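Posted by Mihret Gidey
July
Print this thread | E-mail this thread

1/ Budget for next year's manipulation cells is due to purchasing this month. Posting the line items and the reasoning, mostly so I can find them again when someone asks why the number moved.

2/ Arms are the line everyone argues over and the one that changes least. We got quotes from Eslow and Jimport for the same reach and payload class. The spread between them was smaller than the freight.

3/ What does change is everything attached to the arm. Fingers, finger pads, wrist camera mounts, the short cable from the wrist to the first joint. Last year these were filed under "misc." This year they get their own line.

4/ Cable is the worst offender. We planned for straight runs and paid for service loops. If an arm has to reach across the table and fold back, measure the run with the arm in its worst pose, then add slack for the gripper.
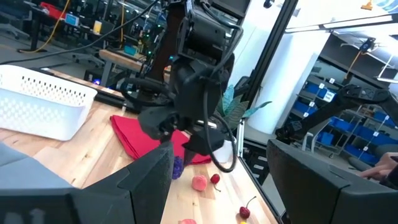
5/ Finger pads: 48 pairs on the order. That covers planned wear plus one bad month. Jimport sells them in boxes of 12, so the quantity was partly decided for us.

6/ Test objects are a real line too. Produce, cloth, baskets, cups. Cheap per unit, but they get replaced on a schedule, and when they run out the cell sits idle at full cost. Jirayu Nilsuwan keeps the reorder sheet and I have stopped second-guessing it.

7/ Cloth in particular. We buy several weights and colors. A policy tuned on one stiff towel tells you very little about a thin one. Put variety in the purchase order up front. Adding it later means a new vendor form for a $54 item.

8/ Lighting. Ceiling fixtures count as building, so facilities pays. Fixtures clamped to a cell count as equipment, so we pay. Settle which is which before you ask for quotes. We didn't, and Apaza had to requote the whole package.

9/ Glossy tabletops look good in the catalog and put the ceiling lights straight into your camera feed. A matte top from Grirkwood is $461 more per table. I put it in as an option for two tables and will compare before asking for the rest.
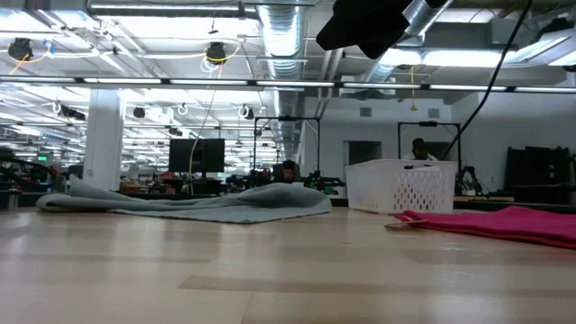
10/ Question from the replies: should a small group buy spare arms, or put that money into a service contract?

11/ With one or two cells, take the service contract. A spare arm sits in a crate, goes out of firmware date, and still needs a day of calibration when you swap it in. From four cells up, one shared spare usually costs less than the downtime, provided all the cells run the same model.

12/ Related: keep the models the same. A mixed fleet saves money on the first invoice. After that you stock two kinds of flange adapter, two power supplies and two sets of fingers, and whichever one you need is out.

13/ Floor space. Plan the frame footprint plus room for a person to work on each side that needs access. Vendor drawings show the frame only. I draw ours with the chair included.

14/ Storage bins, labels, hooks for cable. $2,000 across all cells, and it was the only line purchasing approved without a question.

15/ Lead times as quoted: arms 14 weeks, cameras 3, matte tops 6, frames 5. Order the arms first and set the frame delivery from the arm date. Frames that show up early end up as shelving.

16/ Not in this budget: compute, annotation, travel. Those go through a different form with a different deadline, and I haven't started it.

17/ Still open: whether pads come out of the equipment account or consumables. Finance has given me both answers. Will update when I have one in writing.

Recent from Mihret Gidey
Eslow vs. Jimport: reading the freight terms
How we label bins
Frame drawings, second revision
What the Apaza requote changed
Calibration hours per arm swap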